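2 min read

The Ferry Letter

My aunt left me her share of a parking space in Ustosero, a town I had been to once, by accident, when the bus to somewhere better broke down. The share was one half. The other half belonged to a firm called Clellex, and nobody at Clellex could tell me what Clellex did.

"We hold things," said the woman on the phone.

"What things?"

"Halves, mostly."

I don't own a car. I explained this to her, and she was very kind about it. She said a lot of their people didn't.

The space was number 2143, in a lot with room for 60. I went down in February to look at it. It was a perfectly good space, a little long, with an oil stain in the shape of a boot. Somebody had parked a boat in it. The boat was called Bitby and had a blue tarp over the front and a geranium in the back, and the geranium had been watered.

I left a note under the tarp. I tried to sound like a person who has lawyers.

The answer came to my apartment two weeks later, on good paper. It said that the boat was parked entirely in Clellex's half and I was welcome to check. It was signed, The Ferry. Ustosero has no ferry. It has a river you can step over if you're wearing the right shoes.

So I went back with a tape measure. The letter was right. Whoever had put Bitby there had done it to the inch, and my half ran beside it in a long bare strip, wide enough for a bicycle or a very disciplined pony. I stood in it for about 15 minutes. It seemed only right to get some use out of the thing.

Then I walked to Gallegos, the only place open, and had the soup. The man at the counter asked if I was the other half. I said I supposed I was. He said my aunt used to come down every spring and stand in it too, and that she brought a chair.

"Did she ever meet the owner of the boat?"

"She married him," he said. "For a while."

This was news to the family. I had a second soup.

I wrote back that night, to The Ferry, care of the tarp. I asked what my aunt had been like in a chair, in a parking lot, in spring. I asked whether the geranium was hers. I threw out four drafts for sounding too much like the first note, and then I mailed the fifth before I could read it over.

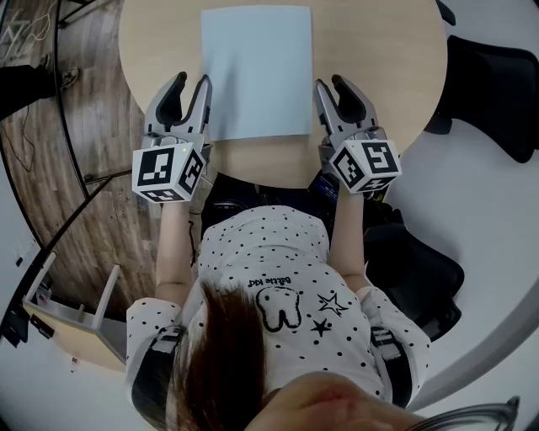

The Reply

It took until the weather turned. The geranium was hers, he wrote, and it had never once thanked anybody. She talked the whole time she sat there - about me, some of it - and she always paid for the soup. He would move the boat if I wanted to buy a car.

I wrote that I was thinking more along the lines of a chair.

Clellex sent a form. Under "intended use of half" there was one short line, and I put down "sitting." They approved it in a day, which made me wonder what everybody else was asking for.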